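**To:** Mahnaz Ahmadpour, Mousavi Fund
**From:** Azadeh Safavi, Pollside Family Center
**Wednesday, September 26, 2018**
**Re:** Progress on the play kitchen and table-setting sessions

Dear Mahnaz,

Thank you for your patience while I got this written up. The start of the school year is always a bit of a scramble at Pollside, and I wanted to sit down with it properly and give you the whole story so far.

When you visited in March we had one shelf of pretend food, most of it chewed, and a box of dishes that had come from four or five different households. The children liked it well enough, but it was hard to run a session when there was one plate to argue over. Your grant let us start fresh, and I am so happy with where we have ended up (and so are the parents, who tell me their children now want to lay the table at home, with mixed results).

Of the $1,124 you awarded us, we have spent $1,030. Most of it went on dishes, cups and play food, and the rest on two low shelving units that Behrouz Abbasi put together for us over a weekend. We bought nearly everything through the supplier in Brundembridge, who gave us a fair price and took back a crate of bowls that were too small without any fuss. I would like to put what is left toward aprons, if you are agreeable.

The sessions themselves follow the plan we sent you. We put a mixture of things out on the table, all jumbled up, and the children sort out what is for eating, what is for drinking from and what the food goes on. Then they set places and serve each other. Brendan Madigan leads the Tuesday group and I take the other one. We began with far too much out at once, and the younger ones simply swept it all into their laps, so now we keep to a smaller selection and swap things in and out from week to week.
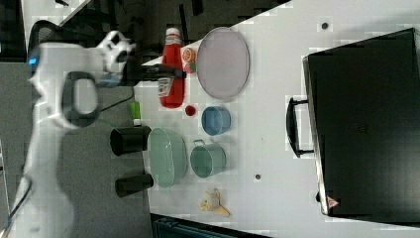 *One of our table selections: the ketchup bottle and orange slice, with the lavender plate, green bowl and cups.*

The ketchup is the great favorite. It goes on everything, including the fruit, and one little boy served it to me by itself in a cup and waited very seriously while I finished it. The softer colors in the dishes were Brendan's choice - I had wanted something brighter - and I have come around to his way of thinking, as the food shows up so nicely against them.

A few things have been slower than we hoped. The picture labels for the shelves are still not done, so tidying up takes longer than it should and small pieces tend to travel home in pockets. We also had to miss two sessions when the heating was being worked on. Hywel Wogan has kindly offered to help with the labels, and I expect to have them up before the next group starts.

We have counted roughly 200 visits to the sessions so far, including brothers and sisters who come along and join in. The Seltham playgroup has asked whether they could borrow a set for a morning, and I said I would check with you first, as the things were bought for Pollside. My own feeling is that we should say yes, provided it all comes back washed.

The receipts are in the envelope with this report. Do come and see us again when you can - the children will certainly feed you.

With warm thanks,

Azadeh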